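Leltis Demo Cell: Come See It Run Before You Buy

Hi, I'm Gunnlaugur Kirkegaard, and I run the demo floor at Gitach. This page is for the Leltis tabletop cell, but the tech sheet only gets you so far, so I want to tell you about the open day too (we had such a good time that we're doing another one in May).

What you get: one Leltis arm, the Wallin mounting plate, a controller with all its cables, and a teaching pendant you can use with gloves on. The arm bolts to any flat bench that can take the weight. Setup takes 45 minutes if you've done it before. My first one took most of an afternoon and two phone calls, so don't feel bad.

Price and lead time: please call. It depends on the gripper, and we'd rather talk that through than have you guess from a drop-down menu.

Now, the open day! We had 70 people sign up, and they came with all kinds of questions. Can it pick up soft stuff? How loud is it? Will it fit next to my packing table? A couple from a small mail-order shop in Ondley stayed almost the whole day and wanted to talk about nothing but sorting. Boxes are easy, they said, it's the squishy things that slow us down. I hear that a lot. A box has edges and stays the shape it was when you looked at it. A cushion does whatever it wants, and you have to be a lot more patient with your grip settings.

My advice is always the same: bring your own stuff. Bring the annoying items, the ones your packers complain about. We'll put them in a basket on the table and talk about what the arm needs to do with them, and you'll learn more in half an hour than you will from me waving a brochure at you.

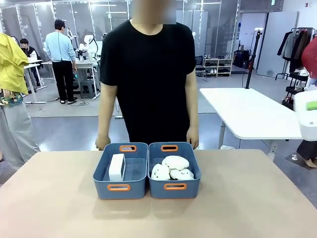 The other thing people ask about is space. You want room to walk behind the bench, a spot for your cables where feet don't go, and a stool (trust me on the stool, teaching positions standing up gets old fast).

Visits are free and you don't have to wait for an open day. Call the front desk, ask for the demo floor, and tell us what you pack and how big it is. Wear comfortable shoes and come hungry, there's a good sandwich place next door.

Item number: 468
Ships with: arm, Wallin plate, controller, cables, pendant
Gripper: sold separately
Service check: every 3,000 hours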